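Support > Wrist tracking > Open tickets > Pose loss during fast moves

Home Queue My tickets Wiki Log out

Print this ticket | E-mail this ticket

Opened by: Savita Vishwakarma
Assigned: Percy Inga
Status: open, waiting on rerun

Savita: Wrist pose drops out on the block pick-up task. Tracker (Iltari build) loses it mid swing, then comes back with the gripper offset sideways. 105 demos out of 200 flagged by the filter. Slow ones are fine. Need this sorted before the January training run, Macario's numbers depend on it.

Percy: Which filter threshold? And is it the same spot each time?

Savita: Default. Not the same spot. Always when the hand swings fast toward the blocks, fingers open.

Percy: Looked at a handful. Blur plus a big plain grey surface, so hardly any corners to hold on to. What it does find is on the blocks, the green and yellow toy up top, and our own fingers. The finger lattice is the problem I think. Lots of square holes = lots of nice features, and they move with the camera. Tracker decides we're standing still.
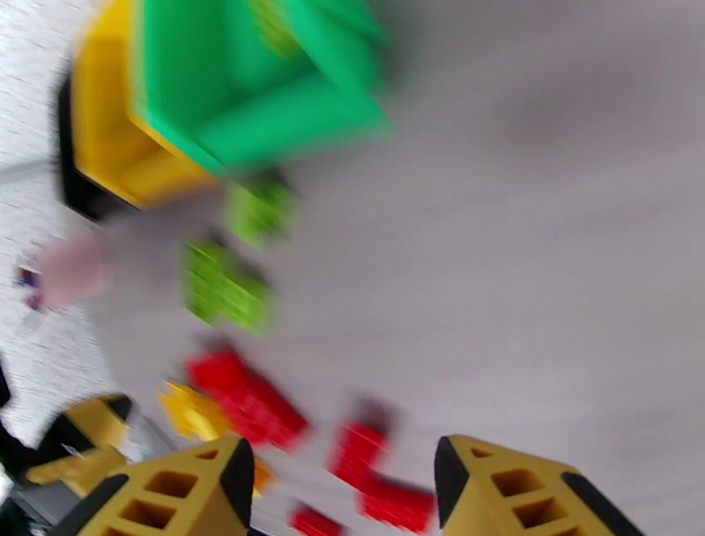 Tried masking the fingers, left and right, static mask from the Kramer config. Helped a bit. Flagged count came down but the offset on recovery is still there. Mask is too tight at the tips, when they spread wide they poke out of it.

Uriel Chávez: Don't just widen it, you'll lose the blocks right between the fingers. Make it follow the gripper width. We log that anyways.

Percy: Fair. Done, mask now keyed to width. Also dropped exposure to 2 ms, needed more light so Damián moved the lamp.

Damián Carrillo: lamp moved, please dont move it back

Dec 1, 2019
Percy: Recorded a short set with both changes. Recovery offset is gone on the ones I checked by hand. Havent run the filter over the whole batch. Old demos can't be re-exposed obviously, so those get the mask only.

Savita: Can we keep the old ones in for the method comparison? Otherwise we're nowhere near 600.

Percy: Mask-only in a seperate folder, labelled. Don't mix them with the new colour settings. Rerun queued on Gudell tonight, will post the flagged list here.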